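Chapter 6
Grasping in Simulation
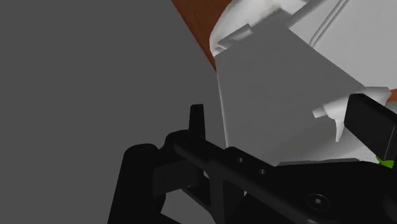
Figure 6.1 Simulated view of a black gripper close to a white object, with part of a brown surface behind.

In Chapter 4 the arm moved through free space. The planner received a start pose and a goal pose, and any path that kept clear of obstacles was a good path. Grasping breaks that rule. The fingers have to end up touching something, and a planner that treats every contact as a failure will never pick anything up.

This chapter covers the software that sits between "the object is over there" and "the object is held." We will work entirely in simulation, using the Pasa simulator from Chapter 2 and the Weda grasp library, which is new here. Readers who have access to a physical arm can run the same code on it after finishing the exercises, but should first read the notes on force limits in Section 6.5.

Look again at Figure 6.1. The view is close to the hand, and the object takes up most of the upper right. A long black bar lies just below the object's lower edge, and from this angle it is hard to say whether the two are touching or only near each other. A perception program working from this view alone has the same trouble. Much of the object's outline is outside the view, and the object hides part of the hand. One piece of the white object also has a jagged edge, which a simple box model would leave out altogether.

The simulator does not have to guess. It keeps the pose and shape of every body and can report the distance between any two of them at each time step. That makes it tempting to write a controller that reads those values directly. Such a controller is useful for testing, and we will write one in Section 6.2, but it cannot be moved to a real arm. From Section 6.3 on, the controller may read only the joint positions, the motor currents and the camera image.

Visual shape and collision shape

Every body in Pasa has two shapes. The visual shape is what the renderer draws. The collision shape is what the physics engine uses to decide when bodies touch. They are stored separately and they often differ, usually with the collision shape being the simpler one.

Students lose a lot of time to this difference. A finger may stop short of a surface with a visible gap, or sink a little way into it, and the first reaction is to look for a bug in the controller. Check the shapes first. In Pasa, the command show_collision draws the collision shapes over the rendered view. Thin parts and ragged edges deserve the most attention, as these are the places where a simplified shape is furthest from the drawn one.

The grasp sequence

A grasp in Weda is a state machine with 4 states: approach, align, close and lift. Each state has an entry condition, a motion command and an exit test. If the exit test is not met within 300 time steps, the machine goes back to approach and asks for a new grasp pose. The limit is set in the configuration file and can be changed for slow grippers.

The align state is the one most often left out of student programs. It holds the fingers open on either side of the object and corrects the hand's position before any force is applied. Without it, one finger tends to arrive early and push the object away - a fault that shows up clearly in the logs as a current spike on one side.

Before you begin

Install Weda and load the Clallesow scene set, which contains the objects used in all worked problems. Run the scene check from Chapter 2 and confirm that it finishes without warnings. You should also be comfortable with frame transforms. If you are not, review the Hung notation in Appendix B, as it is used for every pose from here on.

6.1 Describing a Grasp

A grasp is described by a hand pose, a finger opening and a closing force. The hand pose is given in the object's frame, so that the same grasp remains valid when the object is moved or turned.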